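Home | Buying | Selling | Renting Out | About Us | Contact

About Cendwood

Hello, and thanks for clicking on the page that most people skip. I run Cendwood, a small property management and lettings business in Brevbridge. We look after rental homes for people who own one or a handful of them, and we find tenants who'd like to stay put for a while. There are nine of us now, in two rooms over the old Petano shoe store on the corner, and if you come up the stairs you'll probably meet most of us at once (the front room is not big).

I got into this the backwards way. I was a renter for years, and not always a happy one. I had a bathroom fan that screamed for an entire winter, and I once got a notice about a rent increase addressed to the person who'd lived there before me. Then my aunt moved out of her duplex on Bermúdez Street and asked me to keep an eye on it. I said yes without thinking very hard. Before long I was keeping an eye on the place next door, and then on a few more around the block, and I had a kitchen drawer full of other people's keys. The drawer stuck every time I opened it. I decided I needed either an office or a different hobby.

We manage 532 homes these days. Most of them are ordinary places — two-bedroom apartments, little brick houses with a side yard, some upstairs units with stairs that no couch has ever enjoyed. We don't handle vacation rentals and we don't do commercial space. People ask, and I send them to somebody who's better at it.

Owners usually want to know what we do all day, so I'll tell you. We advertise the home, show it, check applications, write the lease, collect the rent, and pay you on the same date every month. We answer the phone when the water heater quits. We walk through each home twice a year, with proper notice to the people living there, and you get a written report with the boring stuff left in. I like the boring stuff! A slow drip under a sink is a cheap repair in April and a very expensive one by the time the cabinet floor has gone soft.

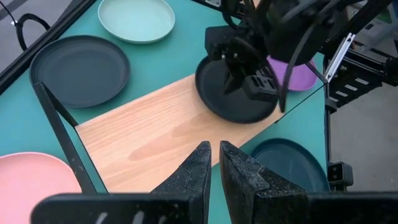
Furnished rentals are a newer thing for us, and I'll admit I dragged my feet. I thought it would mean endless arguments over forks. What changed my mind was how many people move to Brevbridge for a short contract at the hospital or the college and don't own so much as a chair. So now we'll set a place up for you if you want us to, down to the kitchen, and we write up an inventory that both sides sign. My own taste runs to a few cheerful things in an otherwise plain room: plates in different colors, say, a pink one next to a pale mint one and a charcoal one, and a light wooden board to put them out on. If one gets broken you replace it with whatever color you like and the set still looks like a set. Matching dinnerware is lovely until the first plate goes, and then you're hunting for a pattern that was discontinued years ago. We do the same with towels and lamps, though I've given up on matching lampshades altogether.

On the tenant side, I try to run things the way I wish they'd been run for me. You'll get a real reply to a repair request, even if the reply is that the part is on order and we're waiting too. We don't charge you to apply. If you've been a good tenant and your lease is coming up, we'll call you well before it ends and talk about what you want to do, and if the rent is going up I want you to hear it from a person first. Pets are up to the owner, but I do put in a good word for older dogs.

Deposits cause more bad feeling in this business than anything else I can think of. We take photos on the day you move in and again on the day you leave, and you get copies of both. If something comes out of your deposit, you'll see the receipt. I still get the odd grumpy letter, and sometimes the letter is right, and then we fix it.

We've answered over 1,000 repair calls since we moved into this office, and I took a good number of the early ones myself, in the wrong shoes. I don't do the plumbing anymore. I do still like going to first viewings, especially in houses that have been empty a while, when you open the curtains and find out which room gets the sun.

Our fees are on the Renting Out page, all of them on one sheet. We charge a percentage of the rent we collect, so an empty home earns us nothing, and there's a set fee for finding a new tenant. Nothing gets added on top of a contractor's bill. If you're with another manager and thinking of switching, bring your current agreement along and I'll go through it with you. There's no charge for that, and a couple of times I've told people to stay where they were.

The door's at the side of the building, next to the mailbox, and the bell works if you lean on it. Parking is easier around the back. Come up and say hello — there's generally coffee, and the good chair is the one by the window.

Page updated 15/04/2019

Recent from the Cendwood blog
Should you rent out your house before you sell it?
What counts as normal wear and tear
Renting to a friend: read this first
Who cuts the grass? Yards and the lease
Getting an older duplex ready for new tenants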